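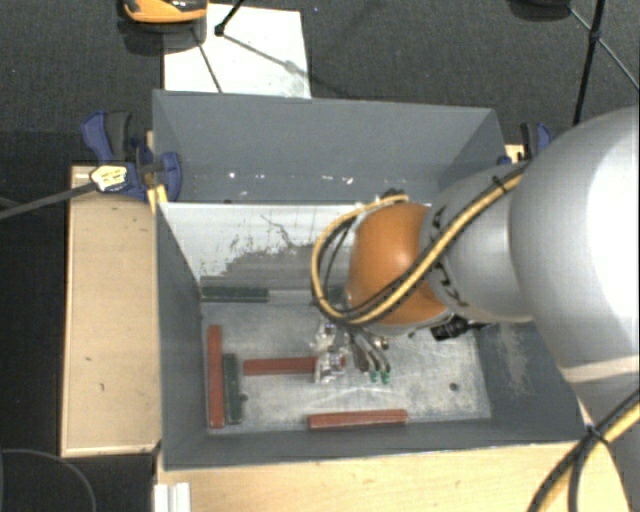

**Ticket: grasp success drops on bars near the bin walls**
Opened by: Baldur Hjaltadóttir, 14/02/2021
Project: Teltarach
Status: open

Hi all! So the new grasp scorer (the one we trained on 1,426 picks) is doing great on bars out in the middle of the bin and pretty badly on anything that sits along a wall. I ran 200 attempts with the red and green bars. 21 misses, and all but 8 of those were wall cases.

What I've tried so far:

- Reran the hand-eye calibration. No change.
- Swapped back to the `clomero` depth filter. Slightly worse, if anything.
- Turned off the wall margin in the planner. The scores went up, but then a finger bumped the wall and I chickened out (sorry, stopped the run there).

My hunch is the scratches on the floor and that ragged patch on the back wall. The scorer seems to love edges, and there are plenty in there that aren't bars!

Next up: same 200 starts with the background masked out, so we can compare the two fairly. Could somebody on the Abbasi side send me the January weights? I only have the newer ones on my machine.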